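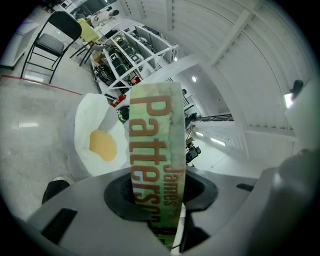

Groups > Urkthorpe Riders > Meetings > July minutes

Minutes of the July meeting, Urkthorpe Riders

Hi all, I got handed the notebook again this month, so you're getting the minutes the way I write them. If I've got something wrong, say so on the list and I'll fix it before we approve them.

We started at 7:10 p.m., ten minutes behind, mostly bike parking (two racks outside the hall are still bent over from the winter and I ended up locked to a drainpipe). June minutes approved with one fix: the detour sign went up on Mill Street, and I had written Hill Street. Sorry to everybody on Hill Street.

1. The river trail gap

This took up most of the evening. As you all know, the trail from Midbridge comes in along the old rail bed, runs nice and smooth as far as the Dralten warehouse, and then dumps you out onto the truck road. There are 500 yards between there and where the path picks up again by the boat ramp, and it's the only stretch where I get off and walk when I've got my kid on the back.

The city's latest sketch shows two options. Option A is a painted lane on the truck road. Option B runs behind the warehouse, along the fence, on a strip that Dralten owns and the city would need an easement for. The room was pretty strongly for B. A couple of people said take A now and push for B later, and I get that, I really do, but the last painted lane we accepted as "for now" has been there so long the paint's gone.

We voted to write a letter backing B and asking for a lower speed limit on the truck road in the meantime. Carried, 5 against. I'm drafting it. I'd love to put in some real stories from people who ride to work out there, the early shift especially, so please send me yours. Short is fine!

There was a side discussion about whether the fence strip floods. It does puddle near the culvert — I've ridden it in April and got a shoe full — and we agreed to ask the city what they plan to do about drainage before anyone pours asphalt.

2. Nikolaidis Bridge

The deck boards are being replaced in sections, starting at the Midbridge end. One side stays open to bikes and walkers the whole time, but it'll be narrow and we've been asked to walk across. Trailers and cargo bikes should fit, according to the city's notice. I asked whether the new boards run across or lengthwise, given what the old gaps do to a skinny tire, and the answer on the phone was "across, we think." I'll call again.

Lights on the bridge are a separate budget and aren't in this round. There was some groaning. We'll bring it up at the fall budget hearing.

3. Money

We have $1,000 in the account after paying for the hall and the insurance on the spring ride. We agreed to spend up to $200 on front and rear lights to hand out when the evenings start drawing in, same as last year. Somebody asked if we could get reflective ankle bands too. Yes if there's money left over, no if there isn't.

The T-shirt idea came up again. We did not decide anything about T-shirts.

4. Truck counts

We want our own numbers for the letter, and the city's are from before the warehouse opened. The plan is two people by the boat ramp on a school morning, 7 to 9 a.m., one counting trucks and one counting bikes. I have the clipboards. Sign-up is on the list, and we need one more pair for the afternoon shift.

5. Late-summer ride

Same loop as last time, out to Midbridge and back by the orchard road, skipping the gap completely by cutting through the school lot (we have permission, please go slow through there). The pace will be easy. We talked for a while about whether to stop for ice cream on the way out or the way back. Way back won, and I was on the losing side.

We still need someone to ride at the rear with a pump and patch kit. I can bring the kit, but I can't do the rear, I'll have the trailer.

6. Anything else

The air pump at the library rack is broken again, just the hose this time. The potholes on Canal Street were reported and have been filled, very lumpy but filled. Please keep reporting stuff through the city's form, even the small things, and copy me if you remember to.

We wrapped up at 8:50 p.m. The next meeting is in August, same hall, same time. I'll post the draft letter on the list before then, and I need comments back within a week of that.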